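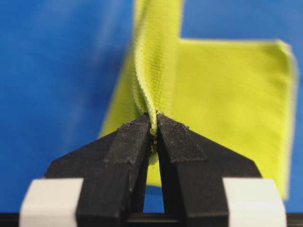 Forum > Student projects > Cloth folding, Lestberg college robotics club

bent_spanner
Posted Wednesday, 16:10

We have until the end of July to get our arm to fold a small cloth in half and then in half again. The club has five regulars, mostly first years. Motion planning is fine. Picking up the cloth is fine if it's lying open. Where we lose most of our runs is the second fold, when the gripper has to take the top layer at the edge and leave the bottom one alone. It takes both, or neither.

Score so far on the second fold is 8 good ones out of 110. Fingers are our own print, parallel jaw, closing force set in software. Any ideas before we start redesigning the fingers?

kurup_b
Posted Wednesday, 16:42

Don't redesign anything yet. What's your approach angle? Straight down is the worst choice for a single layer. Come in low from the side with one finger under the layer you want.

bent_spanner
Posted Wednesday, 16:55

Straight down, yes. Heriberto Barajas (our tutor) wanted it kept simple for the first years.

Suha M
Posted Wednesday, 17:20

I'm in the same club, I do the vision part. I don't agree that it's only the angle. We tried 10 runs from the side last week and got one clean separation. The camera doesn't find the edge well enough. A folded edge and an open hem look nearly the same to the detector, and it picks whichever is brighter.
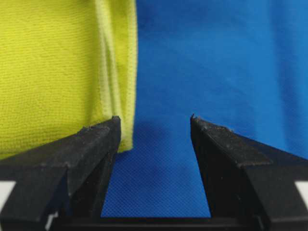 The edge detector was trained on flat cloths only, and I think that is the bigger fault. Once the cloth is folded it gets confused by shading. With the yellow-green cloth over the blue fabric the colours separate without any trouble, so finding the cloth is easy. But the fold running down its right side comes out paler than the rest, and the detector likes that more than the ragged hem down by the left fingertip, where we'd want to go in. I can label more pictures but it is slow work. We have 2200 labelled and hardly any of them show a fold.

old_meker
Posted Wednesday, 18:03

Sounds like a labelling job then. I'd still change the fingertips. Ridged printed pads will grab two layers of microfibre every time, the loops hook into each other. We put a strip of smooth tape on one finger and left the other rough. The smooth one slides under and the rough one drags the top layer off.

kurup_b
Posted Wednesday, 18:15

Tape wears off in a day. If you do that, budget for changing it before every session or your results will drift and you won't know why.

old_meker
Posted Wednesday, 18:21

Ours lasted three weeks. Depends on the tape.

kurup_b
Posted Wednesday, 18:30

Then you weren't running it much.

vula_team_2
Posted Wednesday, 19:47

We did this task last year for the Vula student day. Two things that helped us:

Lower the closing force. We had it far too high because we'd tuned it on wooden blocks. At a lower force we got one layer about half the time with no other change.

After the grip, lift a couple of centimetres, stop, and check. If two layers came up, open and try again. Retries were allowed in our rules, check yours.

Suha, for the labels, fold the cloth by hand in lots of ways and take the pictures in one afternoon. Split the labelling between everyone. Don't leave it to one person.

Suha M
Posted Wednesday, 20:05

Retries are allowed but the clock keeps running. Four minutes in total. I like the lift and check though, I can do that with the camera we have. Heriberto says the rest of the club can label on Wednesday if I write a page on how to do it.

bent_spanner
Posted Wednesday, 20:31

OK. Plan is lower force first, then side approach, then tape on one finger, one change at a time and the same number of runs for each. Suha Matar is in charge of the labelling page. I still think the side approach will do most of it.

Suha M
Posted Wednesday, 20:38

And I still think it won't. Please save the pictures from the failed runs this time, we deleted the last lot.

old_meker
Posted Wednesday, 21:12

What's the finger material, PLA? If so file the tips before you tape them. Tape won't stick to a rough print for long.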